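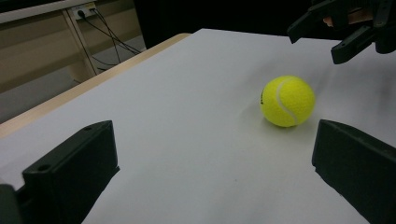 Restringing every 3 months, is my coach ripping me off?

baseline_moth
So I started playing again in April after a very long break (kids, knees, the usual) and I joined the ladder at the Testmont courts. I play maybe twice a week, doubles on Wednesday and whatever hitting I can get on the weekend. My coach says I need to restring every 3 months no matter what. I've got a basic multifilament in there, haven't broken a string since I came back, and the racket feels fine to me? He also does the stringing himself and charges for it, so you can see where my head's at.

Is this a real thing or am I paying for his boat?

gritandlob
The old rule is restring as many times a year as you play per week. You play twice a week, so twice a year. Your guy is asking for four. Not a crime but it's on the high side for multi.

Dropshot_Dana
I'm going to stick up for the coach a little. Strings lose tension just sitting in the bag, and it happens so slowly that you adjust without noticing. I thought mine felt fine too. Then I got a fresh job at 52 pounds and the first ball I hit was like a different sport. My elbow quit complaining within a couple weeks.

If they were poly I'd say every 3 months is too LONG. With multi, eh, do it when it starts to fray or when the ball starts flying on you.

gritandlob
Elbow stuff is poly though. She said multi. Dead multi isn't going to hurt anybody.

Dropshot_Dana
I had a multi in there when my elbow hurt so I don't know what to tell you lol

old_continental
Before you spend a dime on strings, what balls are you using? Half the people I hit with pull out a can they opened last summer and then complain the racket feels like a board. New can every time you play a match, and for hitting around I'll go three sessions tops. You'll notice that a lot sooner than a restring.

baseline_moth
Uh. The balls live in my trunk. I have a hopper of them and I couldn't tell you how old any of them are.

old_continental
Well there you go.

wristy_business
I'll be the annoying one and say buy a machine. I picked up a used Trider drop weight two winters ago and it's paid for itself, between me and my two teenagers who shred everything. First racket took me 3 hours and some language. Now it's under an hour with a ballgame on.

gritandlob
For somebody who restrings twice a year?? Come on. She'd break even when she's 90.

wristy_business
She might like it! I find it relaxing. Also you can try strings you'd never pay a shop to put in.

baseline_moth
I can barely hem pants so I think the machine is out, but I appreciate the confidence.

netcord_nellie
If you're anywhere near Stastcombe, Wieczorek Racquets will check your tension for free while you wait, at least they did for me. I'd start there and see how far it's dropped. You'll have an actual number to bring back to your coach.

baseline_moth
Oh that's perfect, it's on my way to work. I'll go this week and report back. And fine, I'll buy a can of new balls.

old_continental
Buy two. And get them out of the trunk.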